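パソコン分解・仕分けのお手伝いさん募集(Heltesow作業場)

こんにちは、Heltesowという小さな作業場をやっている者です。中古のデスクトップパソコンをばらして、使える部品を取り出し、動作確認をして、必要としている人のところへ回す。毎日そればかりやっています。で、今年の5月に倉庫をひとつ広げたら、調子に乗って引き取りすぎまして、棚がもういっぱいなんです! というわけで、一緒に手を動かしてくれる人を4人募集します。

経験はなくても大丈夫です。私も最初はネジをなめてばかりでしたし、ケースの開け方がわからなくて30分うなっていたこともあります(横のレバーを引くだけでした)。機械に詳しい人より、細かいものをなくさない人、箱にきちんと名前を書ける人のほうがうちでは助かります。もちろん詳しい人も大歓迎です。休憩中にマザーボードの話で盛り上がれる相手がずっと欲しかったので!

お願いしたい仕事はだいたいこんな感じです。まずケースのふたを開けて、ほこりを払う。それから中のケーブルを外して、メモリ、ディスク、電源、基板の順に取り出していきます。外したネジは小皿に分けて、部品はトレイへ。トレイには受付番号の紙を必ず一緒に入れてください。ここがごちゃっとなると、あとで全員が泣きます。

いちばん時間がかかるのは、じつは外す作業よりラベルの読み取りです。電源ユニットの側面に貼ってあるシールには、型番やら製造番号やら認証マークやらがぎっしり並んでいて、慣れないうちはどれを書き写せばいいのか迷うと思います。

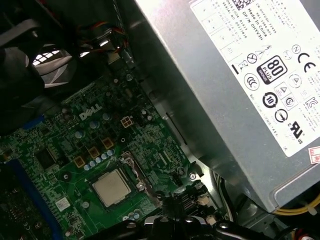 うちの台帳に書くのは、メーカー名、部品番号、製造番号、それと80 PLUSの区分(ブロンズとかゴールドとか)だけです。デルの部品なら「DP/N」のあとに続く英数字が部品番号ですね。0とO、8とBは本当に間違えやすいので、書いたあとに声に出して読み返すのがおすすめです。私はいまだにぶつぶつ言いながらやっています。バーコードがきれいに読めるものはリーダーでピッとやって終わり。かすれているものや斜めに貼ってあるものは、ライトを当てて目で追います。老眼の人には大きな拡大鏡を貸します(私のお古ですが、よく見えます)。

基板のほうは、CPUを載せたまま保管するものと、外して別に箱詰めするものがあります。どちらにするかは機種ごとの一覧表を見て決めるので、勝手に判断しなくて大丈夫です。外したあとは古いグリスを拭き取って、静電気防止の袋へ。ソケットのピンを曲げてしまうことは、正直、誰にでもあります。やってしまったらすぐ言ってください。怒りません。黙って箱に入れられるのがいちばん困ります。

ひとつだけ絶対に守ってほしいのは、電源ユニットの中は開けないこと。コンセントを抜いてあっても中に電気が残っていることがあるので、ここは本当にお願いします。太いケーブルの束を引っ張って抜くのもなしです。コネクタの爪を押さえて、まっすぐ。固かったら呼んでください。

今回やっつけたいのは、Perkthorpeの倉庫から届いた998台です。数字だけ見ると気が遠くなりますが、同じような型が続くので、手が覚えてしまえばけっこう気持ちよく進みます。音楽をかけながらでもいいし、黙々とやりたい人は奥の机を使ってください。

条件を書いておきますね。

開始時期:2023年10月から。終わる時期は進み具合しだいです。
場所:Heltesow作業場、1階。入口に段差がひとつあります。
時間:午前の部か午後の部、どちらか片方でも両方でも。週1回から相談できます。
お礼:1回の参加につき2000円。交通費は別にお出しします。
年齢:18歳以上。上はとくに決めていません。
服装:汚れてもいい服、つま先の出ない靴。指輪や長いネックレスは外してもらいます。
こちらで用意するもの:ドライバー一式、手袋、静電気防止のリストバンド、マスク、拡大鏡、お茶とお菓子。

ほこりの多い作業なので、アレルギーやぜんそくのある人は申し込みのときにひとこと書いてください。ほこり払いが終わったあとのラベル読みと箱詰めだけをお願いすることもできます。それから、中身の詰まった箱は思ったより重いです。持ち上げるのがつらい人は台車に任せましょう。私も腰をやってからは全部台車です。

仕分けた部品のうち動くものは、修理工房のKirhamさんに渡しています。動かないものは素材別に分けて、Donnellyの回収便で出します。自分がばらした一台がどこへ行ったか知りたい人には、台帳をお見せしますよ。受付番号をたどっていくのが楽しくて、帰らなくなる人もいます。

申し込みは、このページの下のフォームからどうぞ。お名前、連絡先、来られそうな時間帯、それと好きなお菓子を書いてください(最後のは任意ですが、かなり真剣に読んでいます)。申し込みが50件になったところでいったん締め切ります。見学だけしてみたいという人も歓迎なので、その場合は備考欄に「見学」と書いてください。返事は私がひとりで書いているため、少しお待たせするかもしれません。一週間たっても何も届かなかったら、迷惑メールの箱をのぞいてから、もう一度送ってもらえると助かります!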